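Working Alongside the Sorting Arm: Procedure for Returns Staff
Cundodlow Returns Center, Staff Guidance
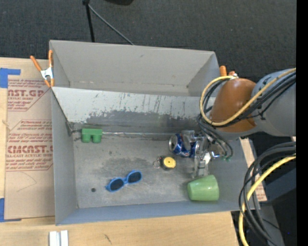

Purpose of this guidance

The Cundodlow center now uses a robot arm for the first pick of mixed returns. This page explains how staff are to set up a bin, supervise a run and close it out. It applies to all employees assigned to the returns tables, including those on temporary contracts. Staff who work only in packing do not need to complete the steps but should be aware of them.

What changes in your role

Under the previous arrangement, each returns clerk emptied bins by hand and keyed every item into Zenditz. The arm now lifts the items, and the clerk confirms what each one is, grades its condition and handles anything the arm leaves behind. No positions at the tables have been removed. Job descriptions were revised in March, and the grading allowance is paid through Gusto as a separate line on the pay statement. Questions about that line should go to the personnel office.

Before the run

1. Place one open bin on the table within reach of the arm. Secure the rear corners of the bin with spring clamps.

2. Spread the items across the bin floor. Drink cans, cups, eyewear and small items on key rings may share a bin. Glass, blades and loose batteries are always sorted by hand.

3. Lay items on their sides where they will not stand securely. Open any folded packaging and check it for small parts.

4. Confirm that the cables are clear of the bin and of your chair.

5. Enter the bin number in Zenditz and select "Mixed, assisted."

During the run

6. Stand behind the floor line and press Start. Keep hands, sleeves and lanyards out of the bin while the arm is moving.

7. Confirm each item on the screen as it is lifted. If the suggested category is wrong, correct it before accepting the next pick. Corrections are not counted against the clerk.

8. If the arm misses the same item twice, press Hold. Wait for the steady light, then remove the item by hand and record it as a manual pick.

One clerk supervises one arm. The limit is 190 items per shift, after which the clerk moves to grading or packing. Supervisors may not raise the limit to clear a backlog.

After the run

9. Press Stop and check the corners of the bin for small items.

10. Close the bin record. Report chipped or badly worn bins to the shift lead for replacement.

Training and support

Clerks must complete six hours of supervised work before running an arm alone. The Kragh service desk handles faults with the arm itself. Concerns about workload or pace should be raised with the shift lead or, if preferred, directly with the personnel office.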